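Visit notes, Treltari student workshop, June

I was there for the afternoon session of the two-arm manipulation project, which shares the upper floor with the Sendwood drone club. Rakiya Bashir runs the course. Her students work in teams of 4, and each team takes one household task from hardware setup to a trained policy and a written evaluation. The team I followed had T-shirt folding: Faraji Gachanja on control software, Minttu Manninen on hardware, Obsa Worku on data handling, and Naomi Minja on the evaluation protocol.

## Work cell

The layout is simple. Two arms share one table, and the table is covered in black cloth pulled over the edges and held with clamps. Minttu picked black for contrast with a white shirt. The first version of the cloth was fixed with tape and shifted whenever a finger caught it.

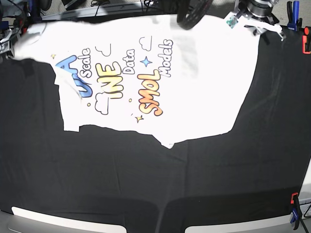 Start conditions are specified in a one-page protocol that Naomi wrote before any data was recorded. The shirt goes down print side up, with the collar direction noted on the log sheet. Its position may vary within limits, and a sleeve or side may be left folded over on purpose. The team had an argument about this last item. Obsa wanted clean starts only for the first batch, to get a baseline quickly. Naomi's position was that a policy trained on flat shirts would have to be retrained later anyway. They settled on mixed starts, tagged by type.

The target set is 100 recorded episodes. An episode is discarded if an operator touches the cloth, if a cable snags, or if the log sheet is incomplete. The last of these accounts for more lost episodes than the first two together, according to Faraji.

Cable routing is the weak point of the build. Slack has to be long enough for full reach across the table, and the slack then ends up lying on the work. Minttu has a revised bracket drawn in Pagano, the CAD package the course uses, but the part had not been printed at the time of my visit. 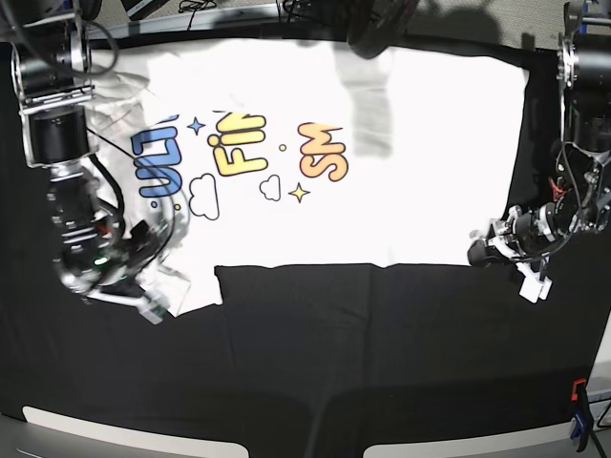 ## Grippers and wrist views

Each arm carries a parallel set of tasks in the control code: approach, close, lift, place, release. Faraji keeps these as labels for analysis only. The policy gets no phase signal.

Cotton jersey is hard to pick up from a flat surface. If the fingers close too high they miss the fabric, and if they press too low they drag the black cloth along with it. The students tried 2 finger pad materials before keeping the softer one. Closing force is limited in software, and the limit was set by hand on an old shirt. I asked whether motor current could be used to detect a missed grasp. Faraji had tested it and found the difference between one layer of jersey and nothing too small to use, so the team relies on the wrist views.

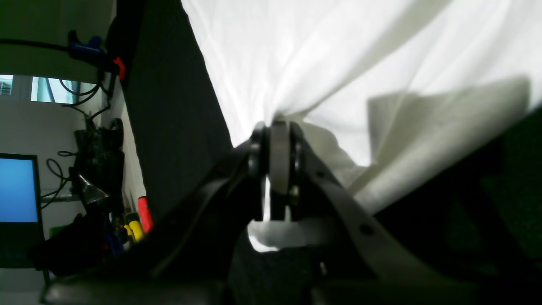
*Wrist view, white fabric gathered in the gripper.*

Obsa reviews the wrist recordings separately from the overhead ones. His checks are exposure, focus, and time offset between streams. Exposure gave the most trouble. White fabric against black cloth under bright lamps pushes automatic settings in both directions, so exposure is now fixed at the start of a session and written into the header of each file. Folds in the bright areas still lose some detail.
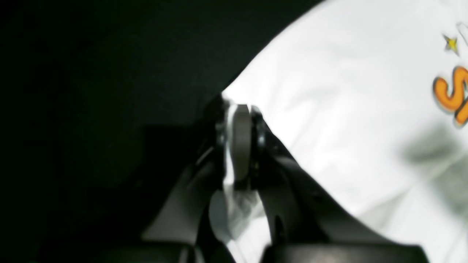
Grasp points are annotated afterward in Flitport, a small labeling tool left by an earlier class. It is slow with long recordings and has no undo. Obsa marks the closing time and whether the fingers hold one layer or more. Naomi labels a subset again without seeing his marks, and disagreements go to Rakiya.

## Evaluation

Scoring uses the folded outline, measured from overhead, plus a pass or fail on whether the shirt stays on the table. There is a time limit per attempt. I thought the outline measure was too forgiving of wrinkles inside the fold and said so. Naomi has a second measure in draft, based on stack height, but it needs a reference fold done by hand for every shirt.

Rakiya expects the written reports at the end of the term. I have asked for a copy of the start-condition protocol and the log sheet template, both of which would transfer to our own bench with minor edits. Open items on my side: finger pad supplier, lamp type, and whether the time offset check can be run during recording.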